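Premton Support Log
Ticket 284: Beach finds catalog, fossil shark tooth records not saving size class
Posted in September by the Premton catalog desk

Reported: A member uploading fossil teeth from a dive site got "size class missing" on every record in a batch of 30. Slant height had been entered for each tooth. Photos attached normally. Members on the Andix import sheet were not affected.

Checked first: browser cache, member permissions, duplicate find numbers. No change. Record 324 was re-entered by hand and failed the same way.

Cause: The batch came from the Baso field app, which writes slant height in inches with a fraction (4 1/2). The catalog accepts decimals only. It reads the space as the end of the value, drops the unit, and leaves size class blank. 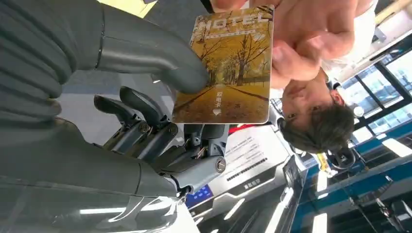 Do the teeth have to be measured again?
The original measurements are still in the notes field, so they can be converted to decimals from there.

Fix applied:
1. Exported the batch and replaced fractions with decimals in the height column.
2. Set the unit column to "in" on all rows.
3. Re-imported with "overwrite blank fields only" selected.

Result: 28 records saved with the correct size class. The other 2 are broken teeth with no root and were moved to "partial," where slant height is optional.

Status: Closed. Fraction support requested for the next import update.

Related tickets
Coetzee site map shows finds offshore
Matrix type missing from dropdown
Find date resets to upload date
Merging two records for one tooth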